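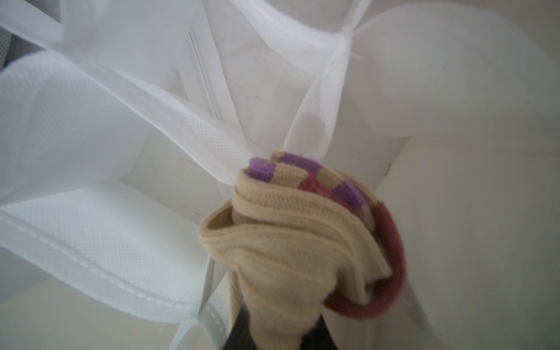
Why Knitted Cloth Stretches

Most cloth is made in one of two ways. It is woven or it is knitted. A shirt with buttons is usually woven. A jumper, a sock and a T-shirt are usually knitted. Both kinds start as yarn, and both can be made from wool, cotton or man-made fibres. The difference lies in the path the yarn takes.

Woven cloth

In woven cloth there are two sets of yarn. One set runs along the length of the cloth and is called the warp. The other set runs from side to side and is called the weft. Each weft yarn goes over one warp yarn and under the next. The yarns lie nearly straight, so there is very little slack in them. Pull a cotton handkerchief along one edge and it hardly gets longer. Pull it from corner to corner and it gives a little, as the small squares between the yarns lean over into diamond shapes.

Knitted cloth

In knitted cloth the yarn is bent into loops. Each loop passes through the loop below it and is held in place by the loop above. A line of loops going across is called a course. A line of loops going up is called a wale. One long piece of yarn can make a whole course, then turn back and make the next.

A loop is a curved piece of yarn, and a curve can change shape. When the cloth is pulled sideways, each loop becomes wider and shorter. When it is pulled upwards, each loop becomes taller and narrower. The yarn itself may not have stretched at all. It has moved from one part of the loop to another.

When the pull stops, the bent yarn tries to return to its earlier shape. Wool does this well, as its fibres are naturally crimped. Cotton does it less well, and for this reason the knees of cotton leggings may go baggy. Many makers add a small amount of elastic yarn to help - the label will often call it elastane.

Knit and purl

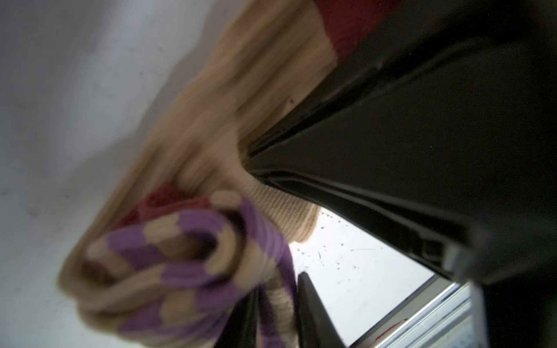 A loop has a front and a back. Seen from the front, it looks like a small letter V. Seen from the back, it looks like a low bump. Hand knitters call the first a knit stitch and the second a purl stitch. They are the same loop seen from opposite sides.

If every stitch on one face is a knit stitch, the cloth is called plain knit. Its edges curl, as the loops pull unevenly on the front and the back. If wales of knit and wales of purl take turns, the cloth is called rib. The purl wales sink back and the knit wales stand forward, so the cloth closes up like a folded fan. Pulling it sideways opens the folds first and widens the loops afterwards. Rib therefore stretches further across than plain knit does, and it is used for cuffs, necks and the tops of socks.

Knitting by machine

A knitting machine has one hooked needle for each wale. Each needle slides forward, catches the yarn, and draws it back through the old loop. The mill at Lollport, opened in 1802, used frames worked by hand and foot. Its display room has a small round machine made by Karagiannis with 54 needles set in a ring. A machine of this shape makes a tube with no seam. The notes beside it were last changed on 1/19/20 and include a diagram of the needle.

Ladders

If one loop breaks, the loop below it has nothing to hold it. It slips free, and then the one below that slips free as well. The result is a ladder, a line of loose bars running along one wale. Smooth yarns ladder easily. Hairy yarns ladder slowly, as the fibres catch on one another.

A test to try

You will need a ruler, an old knitted scarf and an old woven tea towel. Mark two points 2 cm apart on each, using chalk. Pull the cloth gently sideways and measure the gap again. Then pull it lengthways and measure once more. Write down all the results in a table. The scarf should show the larger changes.

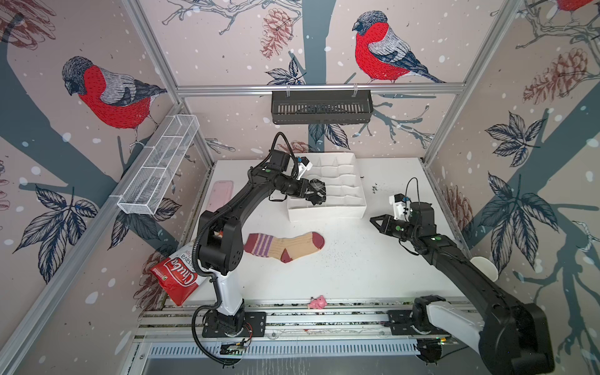

Hervé Tessier: We did the test at Gumer with a machine-knitted scarf and a hand-knitted one. The hand-knitted one stretched much more but did not go all the way back. Is that to do with the size of the loops?

Yes, in part. Larger loops hold more yarn and leave more space between stitches, so they can change shape further. They also press on their neighbours less firmly, and so there is less force to bring them back. Try washing the scarf and drying it flat, then measure it again.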